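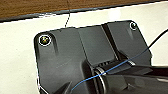 La placa gris oscuro sobre la superficie blanca, con los dos tornillos superiores a la vista.

Dos tornillos y una tarde de viernes
El mantenimiento de los paneles atornillados en una consulta pequeña

Una placa de plástico moldeado no suele figurar en ningún inventario. Se compran armarios, se compra un grifo, se compra un monitor, y las tapas y los paneles llegan incluidos. Vilgot Nyberg, técnico de mantenimiento de Rinville, lleva un registro aparte para ellos. En su hoja anota el tipo de cabeza, el diámetro de la arandela, el par de apriete y el estado del avellanado. La columna de observaciones es la más larga.

El criterio de Nyberg es sencillo: un panel se juzga por sus esquinas. En una pieza rectangular de bordes redondeados la carga se concentra alrededor de los tornillos, y ahí aparecen las primeras fisuras, a menudo radiales y visibles solo con luz rasante. El plástico gris mate ayuda poco. Una grieta fina se confunde con la textura del molde, de modo que la inspección se hace con lámpara lateral y con la pieza apoyada sobre una superficie plana.

El apoyo importa más de lo que parece. Sobre un tablero blanco el contorno se lee bien y cualquier alabeo proyecta sombra en el borde. Sobre madera se raya menos la cara vista, pero la veta distrae y los tornillos que caen tardan más en encontrarse. Ankica Kadrić, que coordina los talleres de Palleo, pide a sus alumnos que trabajen siempre con una bandeja imantada. Los tornillos de acero inoxidable austenítico apenas se pegan al imán, y para esos recomienda un vaso.

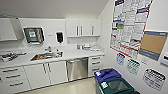
El monitor, el dispensador negro y la encimera blanca con el fregadero de acero.

Una sala clínica compacta impone sus propias reglas. La encimera blanca corrida ocupa todo el ancho de la pared del fondo y tiene que repartirse entre el fregadero, los frascos y la bandeja del instrumental. El reparto que propone Ronja Lundgren, interiorista especializada en consultas, parte del agua: lo que se lava queda junto al grifo, lo que se guarda sube a los armarios altos y lo que se desmonta se lleva a otra mesa. Mezclar destornilladores e instrumental en el mismo tramo de encimera es, en su experiencia, la causa más frecuente de pérdidas.

También conviene fijar una hora. En las consultas que asesora Lundgren la revisión de paneles se hace el viernes, con la agenda ya cerrada, y dura 80 minutos. De ese tiempo, casi 10 se van en despejar la superficie. El resto se divide entre limpieza, comprobación de tornillos y montaje. Si aparece una rosca pasada la revisión se interrumpe y la pieza se etiqueta, porque improvisar un taco con adhesivo obliga después a sustituir el panel entero.

Los colores claros tienen una ventaja práctica – la suciedad se ve – y un inconveniente: se ve toda. Las puertas blancas con tiradores de barra acumulan huellas en el canto, a unos centímetros del metal, que es donde apoya el pulgar. Lundgren prefiere un paño de microfibra apenas humedecido y detergente neutro. Los productos con disolvente opacan los lacados y atacan los plásticos moldeados, en especial el ABS bajo tensión.

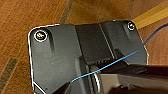
El panel sobre madera, con el canal central en relieve entre las dos esquinas atornilladas.

El canal central merece un apartado. En muchos paneles cumple una función de rigidez, aunque también retiene polvo en las juntas y en los rebajes estrechos. Un cepillo de cerdas blandas, pasado siempre en el sentido del canal, basta para una limpieza ordinaria. El aire comprimido empuja la suciedad hacia el interior del avellanado y Nyberg lo desaconseja.

Para el apriete, su procedimiento es el siguiente. Se presentan los tornillos a mano, sin herramienta, hasta notar el primer hilo. Un giro inicial en sentido contrario permite que la rosca caiga en el surco existente y evita labrar otro nuevo, el daño habitual en piezas que se abren con frecuencia. Después se aprieta en diagonal y en dos pasadas. El destornillador se detiene cuando la cabeza asienta; el cuarto de vuelta adicional que se da por costumbre es el que raja la esquina.

Eskil Dahlgren, proveedor de tornillería en Nigam, añade una advertencia sobre los repuestos. Dos cabezas de aspecto parecido pueden tener pasos distintos, y un brillo dorado puede corresponder a un cincado o a un latonado, con resistencias que no son equivalentes. Recomienda comprar bolsas de 9 o más unidades de la misma referencia y guardar una pegada a la hoja de registro. Las bolsas abiertas se conservan cerradas con pinza, en cajón seco, con la referencia escrita en la cara exterior.

La próxima revisión del calendario de Nyberg cae en julio.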